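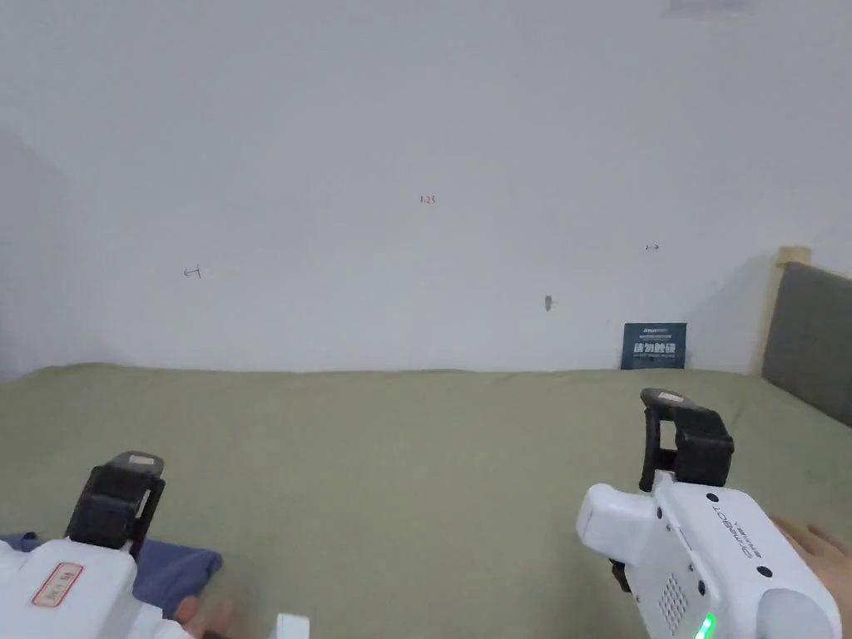

La panne des prises de pliage : vos questions, mes réponses

Mise à jour du 28 février 2019

Je reçois toujours les mêmes questions sur les séances perdues, alors je regroupe tout sur cette page (et ça m'évitera de recopier le même mail pour la douzième fois !).

Qu'est-ce qui est tombé en panne, au juste ?

L'enregistrement de l'ouverture des mâchoires, côté droit. On plie des vêtements sur un lit avec une pince dans chaque main, et Torgate, notre logiciel de capture, note en continu la position des pinces et l'écartement des mâchoires. La position, impeccable. L'écartement, lui, restait bloqué sur la dernière valeur lue. Sur le papier, ma main droite se promenait donc au-dessus du drap sans jamais rien attraper.

Combien de prises sont touchées ?

129. Oui, je sais. J'ai vérifié deux fois, avec un café entre les deux.

Mais le voyant était vert, non ?

Vert du début à la fin ! C'est bien ce qui m'a endormie. Chez nous, je le lisais comme « tout va bien », alors qu'il ne me garantissait rien du tout sur ce qui arrivait dans le fichier. Depuis, je regarde la courbe avant de croire le voyant.

D'où venait le défaut ?

D'un réglage de Torgate. Après une micro-coupure de la liaison, le logiciel reprenait la position toute seule et oubliait de se réabonner à l'autre canal. Aucun message, aucune ligne rouge. Rokik, qui s'occupe de notre installation, a reproduit le problème en 20 minutes environ. Moi, j'y avais passé une soirée entière à démonter et remonter des choses qui marchaient très bien.

Est-ce que le tissu y est pour quelque chose ?

Je l'ai cru ! J'accusais les manches, les gros plis, les endroits où l'on pince plusieurs épaisseurs d'un coup. J'ai refait des essais à vide, mâchoires ouvertes puis fermées, sans le moindre vêtement : même courbe plate. Le tissu est innocenté.

Est-ce dangereux pour la personne qui tient les pinces ?

Cette panne-là, non, c'est un souci de données. Par contre, en cherchant la cause, j'ai pris une mauvaise habitude : passer un doigt entre les mâchoires pour dégager un bout de tissu pendant que l'autre main restait sur la poignée. Je me suis pincée. Rien de grave, un bel ongle bleu, mais la règle est maintenant écrite : on pose la pince sur le lit, on lâche la poignée, et seulement après on dégage le tissu.

Comment vérifier avant de commencer ?

Je fais six ouvertures complètes de chaque côté et je regarde si la courbe en montre bien six. Ensuite j'attrape un pli du vêtement, je tiens un instant et je relâche. Si la courbe ne bouge pas, on arrête tout et on relance Torgate. 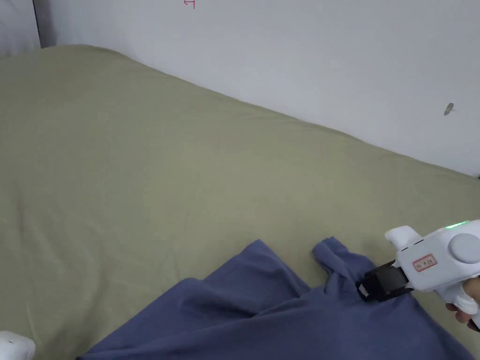
Sibel Kozan m'écrit qu'elle préfère refaire le contrôle toutes les 12 prises, parce que la coupure peut très bien arriver en pleine séance et qu'un test au démarrage ne la verra pas. Elle a raison, et je l'ai ajouté à la fiche.

Peut-on récupérer les prises perdues ?

En partie. Les vidéos sont bonnes, et l'équipe Dönmez essaie de retrouver l'ouverture image par image. Ça marche assez bien quand les mâchoires sont dégagées, beaucoup moins quand un pli passe devant. Ne supprimez donc rien, même les prises qui vous paraissent fichues !

Le correctif arrive quand ?

En avril, avec la version Cletuvley. D'ici là, contrôle manuel pour tout le monde, et si vous tombez sur une courbe plate, envoyez-moi le journal complet avant de redémarrer.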